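Bench notebook, Prinddale workshop
May 8, 2020

Sorting the color drawer for the Mahuika job. Today's favorite is the orange one with the blue band — what a pair of colors!

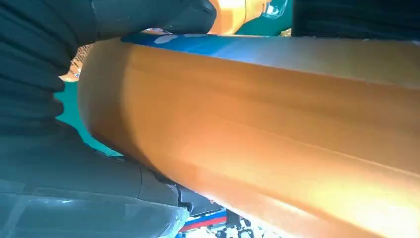
Notes on the orange

Satin finish, faint ridges running lengthwise, so it shouldn't roll much on the bench. Under strong light the orange goes nearly pale yellow, so match color in the shade.

To do

Label 2 trays, one for Ollach and one for Umum. Keep the oranges together — I love seeing them side by side. Order 50 more labels.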